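Storing a makeup brush upright in a ceramic cup

Stundia
I keep one dense, rounded powder brush in a small square ceramic cup on a white table. After washing I put it straight back in the cup, bristles up. The head now feels stiff near the ferrule. Is the cup the cause, or the washing?
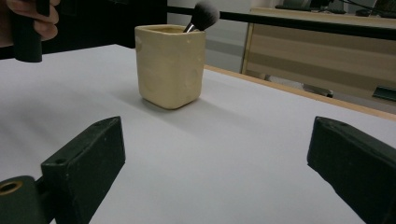

Brush in its cup, bristles up.

The cup has no drain hole. I wash in December as often as in summer, with ordinary hand soap.

Cor Dierckx
Probably both. Upright storage is fine for a dry brush. A wet one drains down into the ferrule, where soap residue collects and the glue softens over time. Rinse until the water runs clear, squeeze the head in a towel, then dry it flat with the bristles past the table edge - almost 6 hours for a dense head, longer in a cold room.
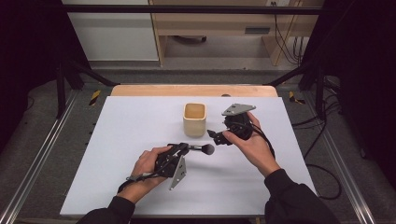

Return it to the cup only when the center of the head is dry, as the outer hairs dry first. Wipe out the cup too. Unglazed clay holds water, so check the inside and the base.

Gullberg
I use a glass. Never had a problem, but I only wash mine every two months. Maybe try baby shampoo.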